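Desk surface (ergonomics)

In office ergonomics, the desk surface is the horizontal plane on which input devices, papers and small equipment are placed. Its height, depth, finish and reflectance affect posture and the behaviour of devices that rest on it. The term is also used in furniture specification, where it excludes the frame, legs and any storage fitted underneath.

Terminology

Specifiers divide the surface into a primary zone, reached with the forearm while the upper arm hangs naturally, and a secondary zone, reached with the arm extended. Dmytriv and Sirko proposed a third, the parking zone, for objects kept in view but seldom handled. The division is not universally accepted. Sutcliffe treats parking as part of the secondary zone.

Finish and tracking

Optical mice work by comparing successive images of the surface beneath them. Plain matt finishes and fine grain patterns generally give enough contrast. Clear glass, mirror finishes and some high-gloss lacquers do not, and a mat is normally placed over them. Mats are made in cloth, rubber and hard plastic. Thickness matters where the wrist rests on the edge, as a raised lip can press on the underside of the forearm.

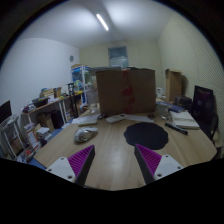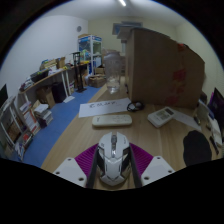
A light wood-grain table top.

Reflectance is considered separately. A very pale surface under direct lighting may cause glare, while a very dark one increases the contrast with white paper. Mid-tone and light wood finishes are commonly specified as a compromise.

Wear

Wear is concentrated at the front edge and beneath the mouse hand. In a study by Stelmakh and Zinchenko, 200 surfaces were inspected after a mean of 3,645 hours of use. Loss of sheen was recorded in the primary zone of most samples, and edge damage was more frequent on square edges than on rounded ones. The Pretura rub test, used by the manufacturer Yatsenko, applies a weighted felt pad for 3,000 cycles and grades the result by eye.

Cleaning

Sealed surfaces are cleaned with a damp cloth and mild detergent. Oiled timber requires periodic re-oiling and should not be left wet.

See also

Mouse mat
Office chair
Sit-stand desk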